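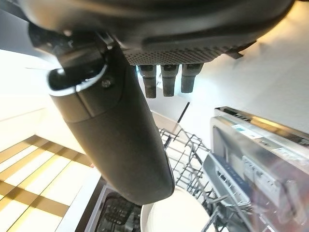

Wrist view, with the finger just above a white dish.

Teaching the Rokano kitchen kit to unload a dishwasher
By Gifty Wumbei

The Rokano kit ships with 12 kitchen tasks, and dishwasher unloading is the one people buy it for. Set aside an evening. The box says 40 minutes, and the box is an optimist.

1. Open the door fully and pull out the lower rack. The robot can do this too, but you will want to eat dinner at some point.

2. Start with 2 plates. Leave cutlery for another day, or another owner.

3. In the Tasks menu, pick Unload, then Guided. Walk the right hand to the rim of the front plate and press Save Grip.

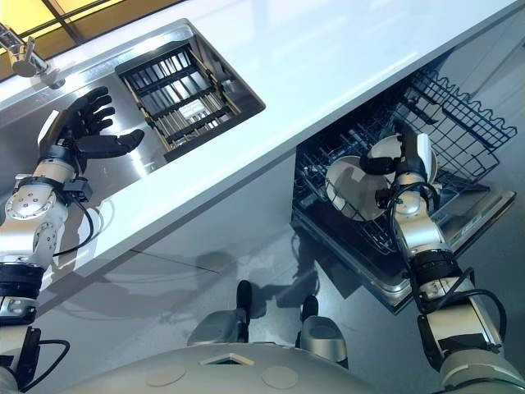 4. Set the left hand to Hover, well clear of the faucet. If you skip this, it drifts, and a drifting hand near a lever handle makes for a wet afternoon.

5. Run the lift at the slowest speed. It is very slow. Make tea.

6. If the fingers close on air, open the wrist view and redo step 3. Error 612 means the grip was saved with the rack pushed in. The manual calls this "rack state mismatch" — Indira Panicker on the support line calls it "the usual."

Once the lift works three times running, add the move to the counter. Bowls need their own saved grip, and so does anything with a handle. Wine glasses are listed as supported. I own four and would like to keep owning four.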